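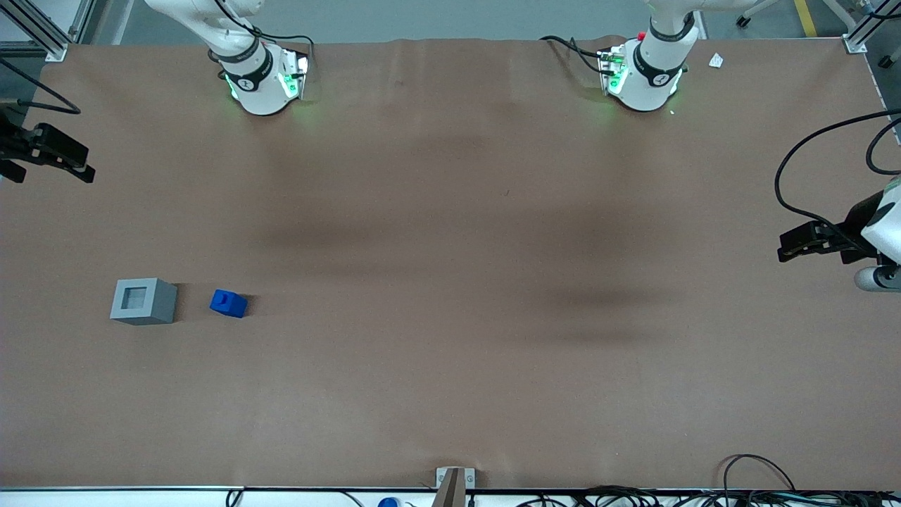
July, nearly 8 in the evening. Finally got fresh brown paper down on the big worktable and I'm so pleased with it! It still creases a bit along the far side – I'll live with that. Kathleen Coughlan came by for tea and stayed till 5, so the sorting I'd planned went nowhere (we talked about her trip the whole time). I do like a big clear stretch of paper, though. Makes me want to start something. Tomorrow I'll call Durine about another roll, and maybe tape for the corners.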